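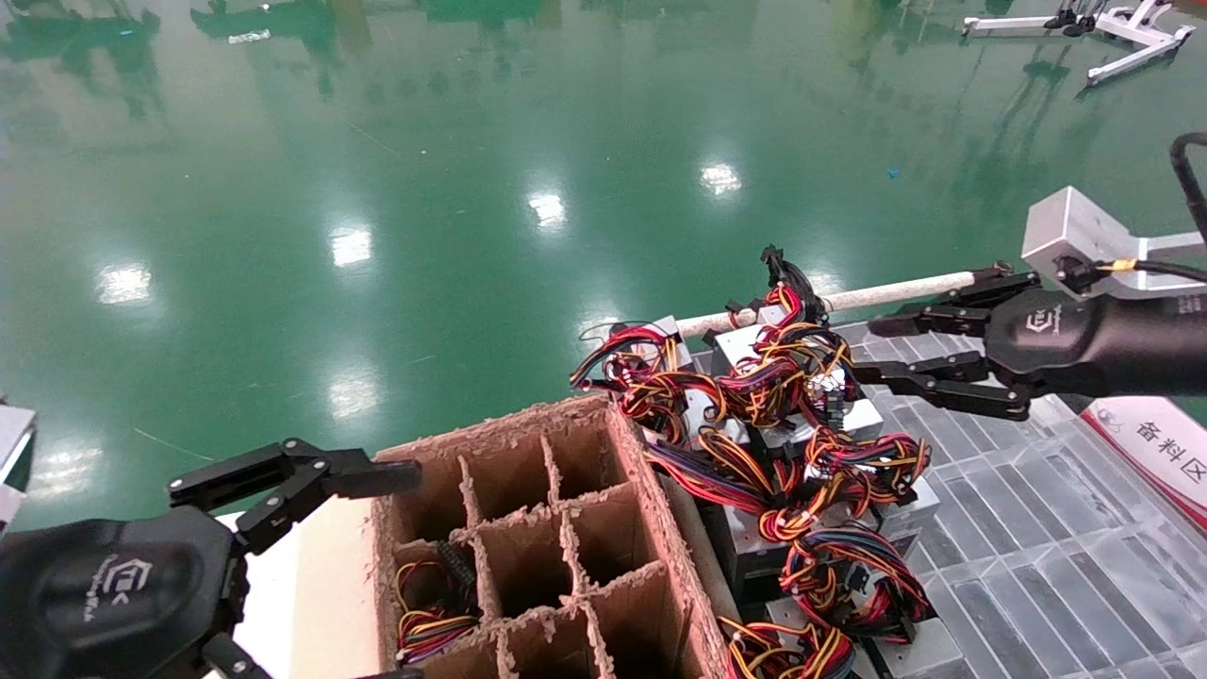

A divided cardboard box, with a bundle of wires in one compartment.

The owner of Odwood Repairs will fix your toaster, but she would like you to know that she thinks it was a bad toaster when you bought it.

"People come in and tell me it was a good one," she says. "I ask what they paid. Then we both look at it for a while."

She opened the shop in November, eight years after she first told her family she was going to. The rent is higher than she planned and the sign is smaller. She keeps a paper ledger, which on the morning I visit stands at 296 jobs. Lamps lead by a wide margin. Radios come second, mostly brought in by men who have already had a go themselves.

"You can tell from the screws," she says. "There's always one left over, in an envelope, and they hand it to me like evidence."

The flat fee is $70. It was $69 until she got tired of giving back dollar bills. Customers, she reports, took the increase badly.

Her longest-running patient is a Tsuchiya rice cooker that has been back four times. The couple who own it could have replaced it twice over by now. She has pointed this out. They told her it makes better rice than the new ones, and she has stopped arguing, partly because they once brought her some.

Does she fix things at home?

"My dishwasher's been broken since the summer," she says, and goes to answer the phone. It is somebody with a lamp.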